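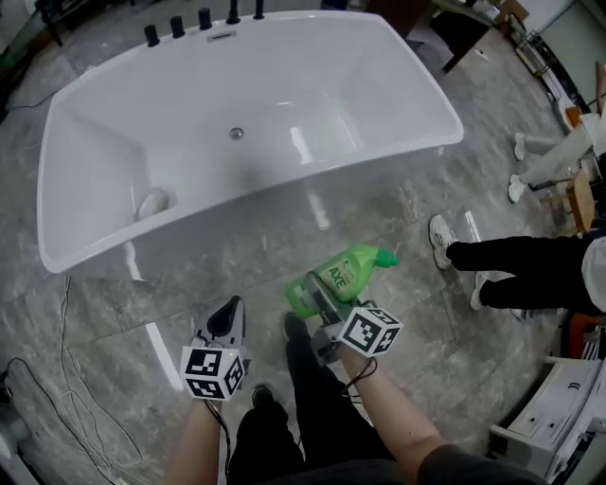 Automation at the Jodeo bathroom showroom

Jodeo is a retailer of bathroom fixtures whose showroom cleaning has been partly automated under a program named Linine. The program covers the daily care of display bathtubs, basins and tiled floors, and is used alongside a staff of cleaners and sales assistants.

Background

Before the program began, display pieces were cleaned by hand each morning before opening. Kneeling at freestanding tubs and reaching across wide rims were the tasks most often named in staff injury reports. The showroom holds 177 display pieces, of which 100 were assigned to Linine in its first stage.

Method

Cleaning motions are recorded by staff using hand-held grippers fitted with marker cubes. The recordings cover picking up a spray bottle, aiming the nozzle and moving along the rim of a tub. They are used to train the arms supplied by Plirkov, which work in the showroom after closing. Drains, overflow slots and the bases of faucets are still finished by hand.

Effects on staff

Two cleaners moved from the morning shift to recording work, and three others were trained to inspect finished pieces and log faults. Qiuyue Dong, the showroom supervisor, reported fewer complaints of sore knees and shoulders, but noted that inspection required longer periods of concentration. Lingyun Cui, a staff representative, asked that recording be paid at a higher rate than cleaning, as it draws on the cleaners' own skill. A revised pay scale took effect in April.

See also

Lü (showroom scheduling software)
Workplace ergonomics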